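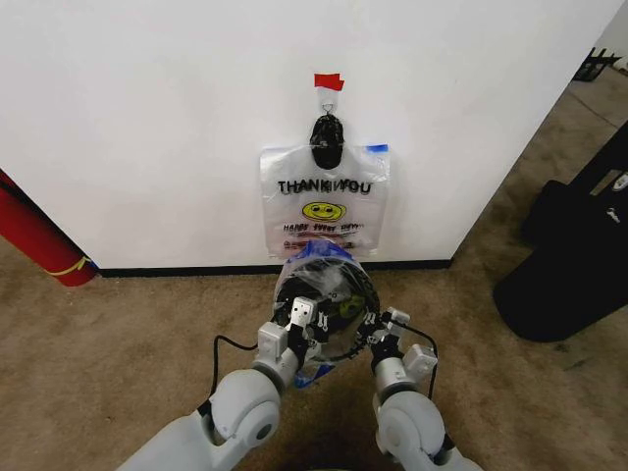 # Ballast, second attempt

4 Mar 2026

I wrote last time that the yard at Prikby would be finished before winter. It was not finished before winter. It is still not finished, but now there is ballast on two of the tracks and I am quite pleased with them, so I will tell how it went.

For readers who are new, my layout is in N scale and it shows a small branch line from Wisham to Visthorpe, with Prikby in the middle. None of these places exist. I made the names when I was learning English and I liked how they sounded together. The whole line is 615 centimeters long if you measure along the wall, and most of it is still bare foam.

## What went wrong in June

My first ballast was too big. The bag said it was for my scale, and maybe it is for somebody's N scale, but next to a boxcar each stone looked like a watermelon. I also put too much glue. The glue went under the switch at the west end of the yard and the points did not move any more. I worked at it with warm water and a small brush for two evenings, then I took out the switch and bought another one.

After this I left the yard alone for a long time. I built the station building for Visthorpe and I painted some fences. They are nice fences, but trains do not run on fences.

## The new method

I bought a finer stone, gray with a little brown in it, and I sifted it through an old tea strainer. What stays in the strainer I keep in a jar for the river bank.

The order of work is now like this:

1. Paint the sides of the rails with a dull brown and let it dry until the next day.
2. Put a drop of oil on the moving parts of each switch.
3. Pour the stone between the rails from a folded piece of card, only 11 centimeters of track at a time.
4. Push it flat with a soft brush, then tap the rail with the handle so the stones fall off the ties.
5. Spray with water and a little alcohol.
6. Add the glue with a dropper, starting from the middle.

The glue is 50 percent white glue and 50 percent water. I tried less glue on a test piece and it came off with my finger.

Step four takes the most time. There are always a few stones that sit on top of the ties, and they look small until the glue is dry. Then they look enormous, and the wheels find every one of them. I now use a flashlight held very low, almost on the table, and the shadows show me where the stones are.

## Running again

When both tracks were dry I cleaned the rails and brought out the Prins, my little switching engine, with 23 cars. This is too many cars for it. It pulled them slowly through the yard and stopped at the road crossing, where there was glue on one rail. I cleaned the spot and it went through the second time.

The new switch at the west end still works. I test it every time I walk past.

Next is the third track, the one behind the freight house, where my hand does not fit very well. I think I must take off the roof of the freight house first, and I am trying to remember if I glued it.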